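Grostdale Bench
@grostdalebench
6 June 2023

Right, the button box thread. A few of you asked after I moaned about sliders last week, so get a cup of tea, this one's going to ramble.

If you're new: I make switch boxes. Things with buttons and knobs and levers on that don't do anything terribly useful but are lovely to fiddle with. Toddlers like them, grown-ups in waiting rooms like them, I like them. It started as a present and got out of hand.

This one's been on the go since March and I've been calling it Drumengate, after the bus stop where I drew the first sketch on the back of an envelope. I still have the envelope. It looks nothing like the box.

The first version was one long panel with everything screwed into it. Looked great! Then one button stopped clicking properly and I had to take the whole lot apart to get at it, wires everywhere, knob rolling off under the fridge. Never again.

So the big change is that it comes in three parts. Each one has its own top, its own front and its own bits of wiring, and they lock together with edges like jigsaw pieces. If a button goes, you pull off that part and leave the rest alone.

Jigsaw edges are a pain, by the way. Too tight and you need a knee on it. Too loose and it clacks about when you pick it up. I've got a carrier bag full of test edges under the stairs and I can't bring myself to throw them out.

What sorted it was sanding the inside curves only and leaving the outside ones as they were. I'd been doing both, like a fool, and then wondering why everything wobbled.

Colours! I wanted it to feel grown-up, so no nursery brights on the body. Dark slaty blue at one end, going into teal and green, with light grey for the plain bits. All the shouty colour is saved for the things you're meant to press.

I did try a cream one. It looked like an old telephone, and after a single afternoon at my sister's it also looked like someone had eaten a biscuit on it.

Handles at both ends as well, dark grey one side and a matching grey the other. I ran out of the dark. I've decided I like it and you can't make me change it.

Two handles means two people can grab it, and so two people will. Siblings, mainly. But it also means you can carry it like a little case and it hangs nicely, and that's worth a bit of a tug of war.

Cleared the white table this morning, wiped it down, and plonked the whole box in the middle where the light's kindest.

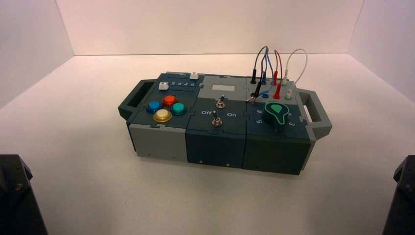 Grostdale Bench

Starting at the left then, where all the fun is. Arcade buttons, the domed glossy kind. I'm a bit obsessed with these. Blue, reddish orange, teal and a yellow one that's bigger than the others with a shiny metal rim.

The yellow one gets the rim because it's the boss button. Every box needs a boss button. Whoever sits down at it goes straight for that one, and they always have a look round first to see if they're allowed.

I set them out in a diamond because a row felt like a lift. You want your hand to hover a bit and choose. In a row people just run a finger along the lot — satisfying once, and then they wander off.

Fetov do the buttons, if anyone wants the same ones. Not the cheapest but the click is lovely, a proper clunk at the bottom. I bought a bag of no-name ones before that and they felt like pressing a grape.

Behind the buttons are the sliders, my sworn enemies. Little white square knobs, each on its own track, with white numbers printed alongside so you can play "put it on the four" with somebody small.

The trouble with sliders is crumbs. Anything with a slot in the top is a crumb trap. I've made the tracks so you can get a dry paintbrush along them, and if you buy one of these from me you'll get the paintbrush too, and I'll be asking if you've used it.

Second trouble is that a slider wants to be stiff enough to stay put and loose enough for a three-year-old. Grease makes it too slippy. What I've settled on is a thin strip of felt under the knob and a fingers-crossed attitude.

Middle part is the quiet one. Small grey screen at the back and a pair of metal toggle switches in front of it, with "Off" on the left and "On" on the right. I left the screen blank today as I've still not decided what it ought to say!

Suggestions welcome. So far I've had a smiley face, a clock, a countdown, the weather, and "a really rude word but only sometimes". You know who you are.

The toggles are my favourite thing to fit. Silver levers with a flared end, one nut each, done. They're the fiddliest to choose though. I had samples all over the kitchen and kept flicking them while on the phone until I was asked, quite politely, to stop.

I've set them to go side to side. Up and down looks more like a light switch, and my nephew then spent 15 minutes trying to find out which light. He was quite cross by the end of it. Side to side seems to tell people it's a game.

The lettering I'm pleased with. White lettering, nice and plain. I rubbed it down with a damp cloth over and over one evening in front of the telly, and it stayed put. Stickers would've been peeled off by teatime.

Then the right-hand part, with the big knob. It's black and chunky with a bright green pointer on top in a teardrop shape, and a lighter green band round that. You can see which way it's pointing from across the room.

I wanted a knob a whole small hand could hold. Most of the ones you can buy are for fingertips, for turning up the radio, and a child just slides off them. This came from Stöckli, who sell odds and ends for workshops, and I bought one to try and then went straight back for more.

The green was a fluke. I'd meant to have it white like the sliders and picked the wrong one off the page. Best mistake of the whole project. It sets off the darker green underneath a treat.

Things I'd do differently next time, before anyone points them out:

The sliders should be nearer the front. They're at the back edge, and little arms have to reach over the buttons to get at them, so you get a lot of accidental pressing. No harm done, but it bothers me.

I'd also put rubber feet on as standard. Smooth tables and an excited person are a bad mix. I've been putting a bit of non-slip shelf liner under mine, the sort you get for drawers. Works a treat, looks awful.

And rounder corners on the handles. They're fine, they're sanded, I just keep running my thumb over them and thinking "bit more".

Cost, as I know it's coming. The bits for the left-hand part came to £26 and that was the dearest of the lot. I'm not adding up everything I bought and didn't use. I got as far as the second receipt and put the lid back on the tin.

Someone asked if I'd do a batch of 300 for a nursery chain. Very flattering! No. I make these at one table, in the evenings, with the radio on. I'd be an old woman and the table would be firewood.

What I will do is share the drawing for the jigsaw edges once I've tidied it up. At the moment it's got my shopping list written across one corner and a number I can't read that may or may not be important.

Cleaning, for those who've already got one of the older boxes: damp cloth, drop of washing-up liquid, wring it right out first. Don't spray anything at the buttons. The collar round each one holds water and it'll find its way in.

And please stop asking me if it can go in the dishwasher. It's got switches in it!

Next job is a spare part to go between the others, so you could make the whole thing longer. I'm thinking a key on a chain, or a dial phone if I can find one that isn't priced like an antique. Bit of a wish list at this stage.

If you've got a box of old switches in the shed and don't want them, message me. I'll pay the postage. Big clunky ones especially, the sort off the front of old machines that take a good shove.

Off to put the kettle on and press the yellow one a few more times. Will post the edges drawing on here when it's fit to be seen.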